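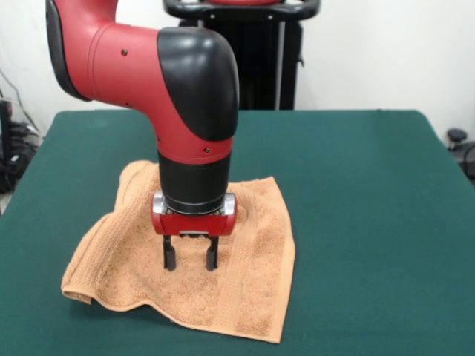 News > Local Business > Technology

We use cookies to improve your visit and to see which stories get read. By staying on this site you agree to our cookie policy. Accept / Manage settings

Towel-folding robot draws a crowd at Vostbridge open day

17 Feb 2023

VOSTBRIDGE - Folding a towel is a chore for most people. For the red and black robot arm at Flaltix it's the whole job, and on Friday the public got to come in and watch it work.

The automation company opened its Flerngate Road workshop to visitors for the first time, with 200 free tickets that were gone by Wednesday. Doors at 11, line out to the parking lot before that.

The main draw was the arm, which works over a table covered in green cloth with a two-fingered gripper. One orange towel at a time. The towel goes down rumpled on purpose, and the arm has to find an edge, pick it up and lay it over.

"People come in expecting it to be fast and it isn't," said Vikas Rathore, who runs the laundry project. "A towel is never in the same shape twice. A box is a box. With this you have to look again every time you touch it."

Rathore and engineer Ankica Omerović ran the demonstration in four sessions, taking questions in between. The second one started late after a software restart - Omerović filled the time by inviting kids up to fold a towel themselves, and a boy from the front row got the loudest applause of the day.

Not every fold came out. In the session this reporter sat in on, the gripper came up with nothing on the first try, got a corner on the next, and finished with one side sticking out by a couple inches. Omerović said that counts as a pass. "You'd put it on a shelf," she said.

Flaltix has been working on cloth handling for three years, mostly with hotel and hospital laundries in mind. Washing and drying are already done by machine in most of those places but sorting and folding small loads is still largely hand work. The company would not say when it expects to have something for sale. Rathore said towels first, then pillowcases. Fitted sheets "when I'm retired."

Jobs came up more than once. Boris Begović, who managed a hotel laundry across town until last year, asked what happens to the people on the folding tables. Rathore said the laundries he talks to can't fill the shifts they have now. Begović told this paper afterward he was only partly convinced.

"I had good people doing that work for a long time," he said. "I'd like to hear from them too, not just from the mangers."

Others were there for the hardware. Erhan Canpolat brought his robotics club from Tavares High School, who got a seperate look at the gripper before the last session. Canpolat said his students have been trying to get a much smaller arm to pick up a sock since the start of the school year. "So they were pretty happy to see the pros drop one," he said.

Vostbridge city council member Velimir Kovačević also stopped by, stayed for one session and said he would like to see more local employers open up like this.

Flaltix says it plans to do a second open day, probably in the fall, with more tickets. No date yet. Schools wanting a visit before then can call the front desk on weekdays. Parking is tight so carpool if you can.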